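Small Shop Automation > Buying and Budgeting > What did you forget to put in the budget for your first arm?

millrace_pete
27 September 2023

OK so I have been given the job of writing up what we need to buy for next year, and I've done enough reading at this point that I'm more confused than when I started. We're a small outfit (parts sorting and light assembly, mostly short runs) and we've been trying out arms on a white table in the back since April. Now I need to turn that into an actual shopping list with numbers on it.

The quote I have from Bredell covers 2 arms, 2 grippers and the controllers. It does not cover cables, spare finger pads, a table, or anything that goes behind the table. I asked and they said "most customers source that locally." Great!

What I'd like from you all is the stuff that wasn't on your first quote. Especially the gripper end, cause that's where I keep finding little extras. This is the kind of setup I'm pricing: 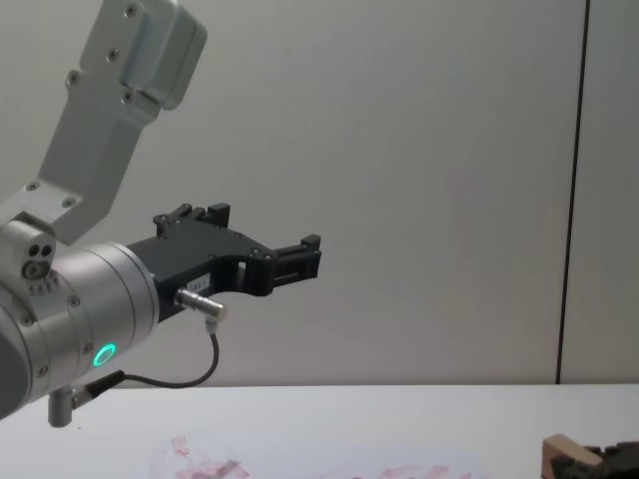 Two-finger gripper on the wrist, with the outside cable I'm asking about.

My main questions:

Do you buy a spare cable for every gripper or one for the whole shop?
Do you budget for a proper table top or just use what you've got?
Electric grippers or air? I'm leaning electric but my boss likes air because we already have a compressor.

tallowgate
Spare cable for every gripper. Don't even think about it. We run three cells and the first thing to die on every one of them was that little loop between the gripper and the wrist. Ours sat dead for most of a week waiting on one, and the cable was the cheapest thing in the whole cell.

Also price the right ends. Straight plug and right-angle plug are often different part numbers, and you'll want whichever one keeps the loop out of the way of your parts.

quillback83
I'm going to disagree a bit with tallowgate. I've had the same cable on mine for two years and it's fine. If you tie up money in spares for everything you'll have a drawer full of stuff for a gripper you end up replacing anyway. One spare for the shop, keep the part number taped to the wall, done.

Put the money into fingers. You will want different fingers way before you need a different cable.

tallowgate
How many cycles a day though? Ours flex all shift. If yours is doing a few picks an hour then sure, it'll outlive both of us.

quillback83
Fair. Ours is pretty lazy.

millrace_pete
This is super helpful, thanks. We'd be somewhere in the middle I think. I called Böttcher this morning and they quoted me $83 for a cable, so two of those is not going to sink the budget. I'm putting down one per gripper and quillback can yell at me later.

On the table, I'm torn. The white top looks really nice and small parts show up great on it, but it also shows every single mark. I've got reddish smudges on mine that I look at all day long.
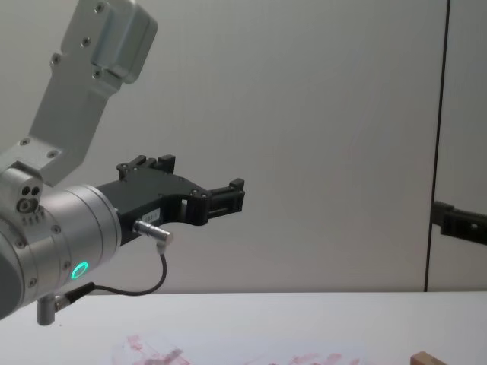 So now I'm wondering if I should spend on a tougher surface from day one, or get something cheap that I can swap out every so often. Wasten has a replaceable top for $400, which felt steep until I started adding up what my time costs standing there with a rag and a bottle of cleaner. Anybody used one of those?

The other thing is spacing. With a pair of arms working over the same table I don't know how much width to plan for. I'd hate to buy a table and then find out they can't both reach the middle without bumping into each other.

ovenbird_fab
We have the Wasten top. It's good but don't buy it first. Get a cheap sheet, run on it for a couple months, and see where things really land. We moved our arms twice in the first season and would have drilled that nice top full of holes.

For spacing, mock it up with cardboard before you order. I'm serious! Cut out the reach circles, lay them on the shop floor and walk around them. Took me a lunch break and saved us from ordering a table that was way too narrow.

And stay electric. Yes you have a compressor, but then you're buying valves, fittings, hose, a regulator, and somebody has to chase leaks. Add all that up and show your boss both columns.

dunlin_r
Going to stick up for air here, because somebody should. If the job is "open, close, same part forever" then air is cheap and it's dumb in a good way. Electric makes sense if you're changing parts a lot and need to set the opening or go easy on the grip. Pete said short runs so yeah, electric probably wins, but I don't love seeing air waved off like that.

ovenbird_fab
OK, I'll give you that one. We had a bad leak year and I'm still sore about it.

millrace_pete
Short runs for sure, we change over constantly. I'll do the two columns.

Next question, then I'll leave you alone. Finger pads. These are the plain ones, and I need to decide how many extra sets to put on the list.

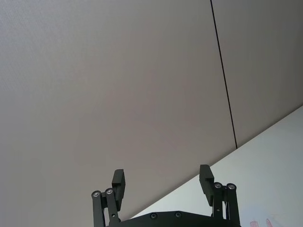

Fingers open, looking out past the pads. Plain black, squared off.

Tratia will sell me pads at $108 a set. Is that normal?? It seems like a lot for such a small piece.

quillback83
That's on the high side but not crazy. I'd buy one spare set and print the rest. Printed pads are plenty good for light stuff, and when you get an odd shaped part you can just make a pair that fits it. If you don't have a printer, put a printer on the list in place of the extra pads.

tallowgate
Agree with quillback for once. Check how the pads attach before you order anything, too. If it's a couple of screws from the front, great. If you have to take half the finger apart, you'll hate every changeover, and you said you change over constantly.

dunlin_r
Printed pads wear fast if your parts have sharp edges, so keep the bought ones for those jobs. And leave a line in the budget for "misc hardware." Whatever you were going to put there, double it.

millrace_pete
Alright, list as of now: arms and grippers per the Bredell quote, a cable per gripper, one set of Tratia pads, a printer, a cheap table sheet to start, and the Wasten top pushed to the second half of the year. Plus dunlin's misc line. I'm off to find some cardboard. Will post the totals once my boss has had a go at them.

ovenbird_fab
Get the big appliance boxes if you can, the small ones are a pain to tape together.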